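Traltwood Clothing Exchange: Frequently Asked Questions

Where is the exchange?
We use the ground floor of the old wool hall in Flerkstead. The date over the door is 1762, and the entrance is the green door to the left of the arch. There is a ramp from the Dantas Street side.

How does it work?
You bring clothes you no longer wear and receive one token per item accepted. Each token can be swapped for any item on the rails. Coats and boots are two tokens each, both ways.

Do I have to bring something to take part?
No. Tokens can be bought at the desk for £2. Children's clothes up to age 4 need no token.

What can I bring?
Clean, dry clothing for adults and children, shoes with wear left in them, scarves, hats and belts. Small repairs are fine if they are neat. Please empty all pockets.

What do you not accept?
Underwear, swimwear, socks, school uniform with a badge, pillows and duvets. Badged uniform can go to the school office at Bevano Road.

How many items can I bring at once?
Twenty. If you are clearing a house, email first and Wissam Darwish will arrange a drop-off time.

Do tokens expire?
They do not. Old paper tokens are still good and will be changed for card ones at the desk.

Can I try things on?
Yes. There are two cubicles at the back and a long mirror by the stairs. Last entry to the cubicles is 4 pm.

Can I return something that does not fit?
Bring it back with the label still attached and you will get your token back. We do not refund tokens bought for cash.

How should I fold T-shirts before handing them in?
Flat, sleeves in, then in half from the hem. Folded items are checked more quickly than items stuffed in a bag. Shirts with collars are better on a hanger. We return hangers if you ask. 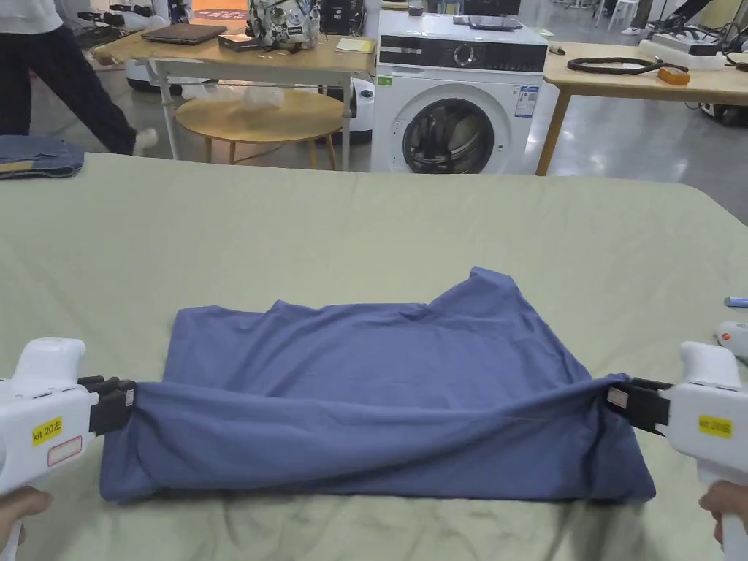 Flerkstead, September

Are there changes to opening hours?
Autumn hours now apply and we close at 4.30 pm. Drop-offs stop half an hour before closing.

What happens to clothes that are not taken?
They stay on the rails for one season. After that, cotton goes for cleaning cloths and everything else wearable goes to the Bevano charity shop.

Do you run mending sessions?
Mamta Upadhyay runs one a month in the upstairs room. Bring your own thread if you need to match a colour. Places are booked at the desk.

Is there parking?
Not at the hall. The Dantas Street car park is free for the first hour.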